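Annan to miss rest of season as Flotmont turn to Dramani

Flotmont guard Tetteh Annan will miss the rest of the season after surgery on his left knee, the club said in a statement released at 6 p.m.

Annan, 27, was hurt in the third quarter of the home loss to Ladley when he landed on another player's foot under the basket. He walked to the locker room without help and expected to be back in a week or two. A scan the next morning showed a torn meniscus, and doctors chose to repair it, which means a longer recovery.

"I'm disappointed, but the knee comes first," Annan said in the statement. "I'll be on the bench with the guys as soon as I can sit comfortably."

The team leads the league in assists this season, and most of the offense runs through him. He had started every game since joining from Lovevach two years ago.

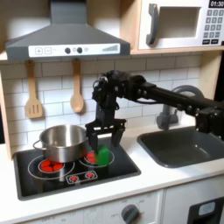
Dramani to start at the point

Head coach Theophilus Dramani has the same last name as the player who will step in, his nephew Kojo. The coach said the choice was simple.

"He has been the backup all year and he knows the plays," he said. "If he were anybody else's nephew, he would be starting too."

Kojo Dramani, 20, has played mostly in short stretches. His longest outing came in November, when Annan was in foul trouble and Flotmont held on to win by 2 points.

The club also has an open roster spot and may sign a free agent before the deadline. Theophilus Dramani would not discuss names, but said he wants a guard who can defend bigger players.
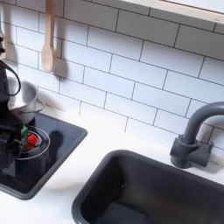 White wall tile and a wooden spoon.

Annan has played 209 games as a professional, and he needs 6 more points to reach 900 in a Flotmont uniform. He will have to wait until the fall for those. The club said he is under contract through next season and will do his rehab at the Baidoo training center.

Flotmont are in fourth place, one win ahead of Ladley, and the top four teams go to the playoffs. They play at Lovevach next, then return home for three straight games. Tickets already bought for the home games remain valid, and the box office opens at noon on game days.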